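7/30/20
Tirna arm, wrist camera, second evening on the bench at Venwood

Moved the camera in to 4 cm from the gripper. The Kirton bracket finally fits, after I filed the slot I had measured so carefully. Cable tied down in 3 places. Focus ring still set for the old position, and taped there by me, very thoroughly, in October.

Ran the close approach anyway at the slow setting, 14 on the dial, and saved a still. 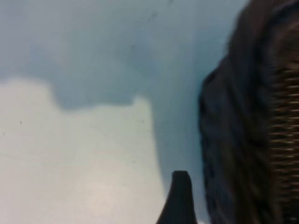

Wrist view, close approach. Black finger at bottom center, big dark blur down the right side, ribbed strip at far right.

The finger tip has good contrast against the blue-gray behind it, so the edge finder should have something to chew on. Everything else is mush. A few small dark specks too. Dust on the lens or crumbs on the work, and I own plenty of both.

The dark stuff eats close to a third of the picture. Could shift the bracket left, which means filing the other slot.

To do:
peel tape, refocus
clean lens, shoot again, see if the specks stay put
2 longer screws from the Sitthichai drawer
put the file back where it lives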